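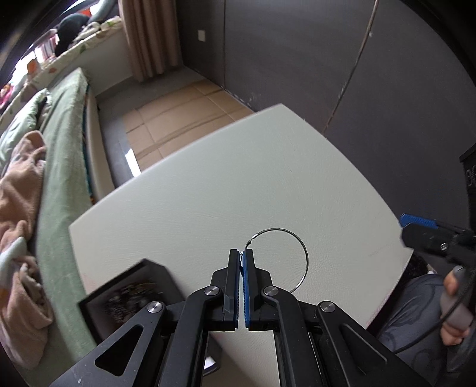
Split ring on the off-white tabletop, overlapping end pinched at the gripper's fingertips. Black picture frame at lower left.

Notebook entry 677, October 2018
Florkmont, small hardware: split rings, opening and reseating. Bedroom table.

Purpose. Continue from the last entry on ring stock for the Florkmont key boards. Questions carried over: whether the Dostberg rings take a permanent set when opened for a thick tag, whether the cut ends mark a soft surface, and whether the order with Chamoun should be for one size or both.

Surface. Moved to the low table beside the bed after the bench was taken up by the tag drilling. The top is off-white with a leather texture, slightly soft under the fingernail. I have not identified the covering and have not tried solvent on it. Two practical effects. First, a thin ring stays where it is put, since the grain gives the wire something to sit in. On the bench the same ring slides off at a touch. Second, bright wire on an off-white ground has poor contrast under the room light. The gap at the outer end is hard to find by eye and easier by running a nail around the coil until it catches. A dark backing would help for inspection. The picture frame was already on the table and I left it there. Its dark picture gives better contrast than the tabletop, but glare is a problem and I did not want to scratch anything, so no rings went on it.

Light. Curtain stayed drawn. It is beige and passes enough daylight for handling but not for looking at plating. Anything below on surface finish was done later at the bench under the lamp and should be read that way.

Stock. Dostberg plain split rings, two sizes, 25 mm and 30 mm outside diameter by the packet. I checked a handful of each with the calipers across the coil at right angles to the cut. Both sizes agree with the packet as well as I can read it. Measured in line with the cut the reading is larger, and it changes with jaw pressure, so do not use that axis. Jamila had noted the same thing in her own pages and I should have read them first.

Tags. Plastard blanks, drilled by us, thickness 2 mm at the hole. The hole edge is left square from the drill. A countersink was tried on scrap and makes threading easier, but it thins the edge where the ring bears and the scrap piece cracked there when pulled by hand. Leave the edge square and only knock the burr off.

Procedure as used:

Set the ring flat on the table with the outer end of the wire facing up. Find the end with a fingernail.

Hold the ring at the overlap. Pinching there keeps the two turns in line and stops the ring from walking. Pinching on the opposite side lets the coil fan out and the end disappears under the next turn when released.

Lift the end only as far as the tag needs. Enter the tag with its flat face parallel to the coil, then turn the tag, not the ring. Continue until the hole drops off the inner end. There is a small click on the 30 mm size and nothing audible on the 25 mm.

Lay the ring back down and press the coil flat with a thumb. Look at it edge-on. The turns should close with no daylight between them.

Observations, 30 mm. Takes the Plastard tag without complaint. After threading, the coil closes fully under thumb pressure. After the tag was removed and refitted several times in a row I could see a slight gap at the outer end, which did not press out. It does not let a tag escape, but it will catch on a pocket lining. For boards where tags are swapped often this matters. For the fixed boards it does not.

Observations, 25 mm. Stiffer to open, as expected for the same wire on a tighter coil. (Same wire is my assumption. The packets give no wire size, and my caliper reading on the wire is not good enough to separate the two.) The tag goes around but binds at the halfway point, where the hole has both ends of the wire inside it at once. Forcing it leaves a bright line on the inside of the hole. The gap after removal is wider than on the larger ring and was there after the first cycle. I would call that a permanent set. With a bare key and no tag there was no visible set.

Cut ends. The outer end of the Dostberg wire is sheared, with a burr on one face only. On the leather-textured top the burr does leave a mark if the ring is twisted while pressed down. It is a fine arc, visible at a low angle, and it rubbed out with a damp cloth in the place I tried. I cannot say if it is a scratch in the covering or metal left on top of it. Given that it rubbed out, probably the second. Either way, lift the ring before turning it. On the bench top there is no mark at all, so this would not have shown up there.

Deburring. Tried three strokes of a fine stone across the end. Removes the burr, and also removes the plating from the corner. Bare steel at the end of the wire will rust on a board near an outside door. Alternatives considered: tumbling the whole batch, or buying a ring with a rolled end. Tumbling tangles split rings into chains and I am not repeating that. Rolled-end stock to be priced.

Handling on the table. Rings were kept to the middle of the top and picked up one at a time. The bed is directly alongside, with a green sheet and a loose blanket over the near edge, and a ring that rolls that way goes into the folds. One did during setup. Found by pressing along the blanket with a flat hand. Suggest a shallow tray for anything smaller than 30 mm, or turning the blanket back before starting. The table edge has no lip.

Comparison with pliers. Split-ring pliers were used on a few rings of each size for reference. Faster, and they open the coil in a repeatable place. They also open it farther than the tag requires unless watched, and the rings done with pliers showed more set than the rings done without. The tooth left a dent on the underside of the first turn. For the swapped boards I would keep the pliers away from the final ring and use them only to strip old rings that are going to scrap.

Errors and doubts. Thumb pressure is not a controlled quantity. "Several times" above should have been a count and I lost it partway, so treat the result on the 30 mm as qualitative. The set should be measured as a gap at the outer end with feeler stock, same ring before and after. I did not do this today. Also, all rings came from the same packet for each size, and I do not know how much the wire varies between packets. Jamila has an older packet of the larger size in the drawer with the cup hooks, which would be a start.

One more point on the tag side. The bright line inside the hole on the 25 mm could be read as a ring problem or a hole problem. Opening the hole by one drill size would probably clear the bind, but then the tag hangs looser and the printed face turns away on the hook. We had that complaint on the Chamoun sample board. I would sooner change the ring.

Decision for now. 30 mm for every board that carries a Plastard tag. 25 mm kept for bare keys only. Write the size on the outside of each drawer, as the two cannot be told apart at a glance once they are out of the packet and mixed.

Order. Hold the Chamoun order until the rolled-end price is in. If it is not in by December, order plain Dostberg 30 mm and stone the ends, with a wipe of oil on the cut.

To do
- Feeler gauge test, before and after, with a real count
- Older packet against current packet, wire diameter by micrometer
- Dark mat for the table, matte, cut to suit the top
- Ask Jamila Gamage whether the swapped boards could use a small snap hook between ring and tag, so that the ring is never opened after assembly
- Check the rubbed patch on the tabletop in daylight with the curtain open
- Return the calipers to the bench, case is under the tag blanks

Added later, same pages. Looked at the stoned ends under the lamp. Plating is gone from the corner on every one, and on one ring it has lifted a short way back along the wire in a flake. Put that ring in an envelope and clipped it to this page. Jamila's view on the snap hook is that it adds a second thing to fail, but she will assemble one with it and one without and hang both on the board by the side door.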